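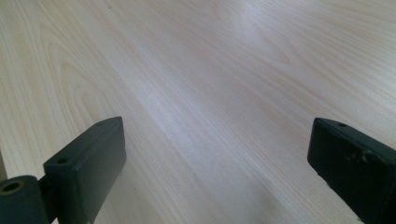 We use cookies to remember your settings and to count visits. By continuing to read you accept this. Accept / Settings

My visit to the open day in Palma

In June I went to the open day of the flying school Wovik, at the small airfield outside Palma. I have my license since nine years, but in the last winter I flew very little and I wanted to see how other people train. My own club has two old airplanes and one instructor who is almost always busy, so for me a real school with its own hangar is already something worth a trip.

The gate opened at 9 in the morning. At the entrance a young woman gave me a badge and a yellow vest, and told me to stay behind the painted line when a propeller is turning. I was glad that she said it to everybody, also to the men who arrived in pilot shirts.

The briefing

We were first taken to the classroom for a talk by Patricio Troncoso, the chief instructor. He speaks quietly and does not like slides. He drew the airfield on the whiteboard with the two runway directions and the hill on the north side, and he explained how the sea breeze comes in after noon and changes the landing direction, often while students are still in the pattern. He asked who in the room had ever landed with a tailwind by mistake. I raised my hand, and so did five other people.

After this he talked about the recurrent training, and this was the part I came for. The school asks all its renters to fly with an instructor every six months, even when the insurance wants it only once a year. The flight has a fixed order: slow flight, two stalls, an engine failure at 3,000 feet, then three landings of different types. I asked if people complain about the price. He said yes, every time, and then they complain less when they see their first landing without flaps.

I wrote down one more thing from him. When a pilot comes back after a long pause, he does not let him touch the radio in the first half hour. The instructor makes all the calls. The pilot has then his whole head free for the airplane, and the radio comes back by itself on the second flight. I would never think of this, and I want to propose it in my club.

The hangar

Three airplanes were inside, and one of them had the cowling off. The mechanic showed us how he checks the exhaust for cracks with a small mirror and a lamp. He had put some old parts on a bench for us to hold: a worn brake disc, a spark plug full of lead, and a piece of control cable with broken strands. He let us pass a cloth along the cable to feel where it catches. I have read about this method many times in books, but I never did it with my own hand.

I also asked him about the engine of the white high-wing airplane, because the logbook was lying open beside it. It had 486 hours since the overhaul. He was content with the oil analysis and said the airplane flies almost every day, and that an engine which flies every day is easier to keep healthy than one which sits. In my club ours sit the whole of November, so I listened to this with a bad conscience.

The simulator

The simulator is made by a company named Stistuvel and stands in a small room behind the office. It has no motion, only three screens and a full instrument panel. Each visitor could have ten minutes. I asked for an instrument approach in low cloud, and I must admit I was not good. I followed the needle too hard, first left and then right, and when I came out of the cloud I was high and far to the side. The instructor stopped the picture and drew my track on paper. He said I should choose a heading and wait, and correct only two or three degrees. My second try was much better, although I was still too fast.

The screens are a little dark and the rudder pedals have a strange feeling, too light for my taste. For procedures I think it is a very useful machine. The price for one hour is less than half of the price of the airplane.

The flight

In the afternoon there was a lottery for short flights, and my number was drawn in the second group. We were two guests with one instructor. I sat in the back for the first part, along the coast to the west, and on the way back I changed to the front seat – we landed for that on the grass strip at Judora, where there is only a windsock and a hut with a coffee machine. The strip is short and has a slope, so one lands uphill and takes off downhill. The instructor made the landing and I was not sorry about it.

I flew the return. The air was rough below the hills and I had to work with the ailerons, but over the water it became calm. The wind had changed exactly as Mr. Troncoso said, and the tower gave us the other runway. My landing was acceptable, with one small bounce.

Practical notes

The open day is free, the flight costs only a share of the fuel. Bring a hat and water, there is almost no shade on the apron. The bus stops at the main road, and from there it is a walk of twenty minutes without a sidewalk, so I recommend to share a taxi. Food was simple – sandwiches and fruit – and it was finished by two o'clock. If you want the simulator, put your name on the list before the briefing and not after, as the list was already full when the talk ended.

I have booked a training flight with them for the autumn, with the landing without flaps included.

Do you like to read our reports? Leave your e-mail address and get the newsletter once a month. You can unsubscribe at any time.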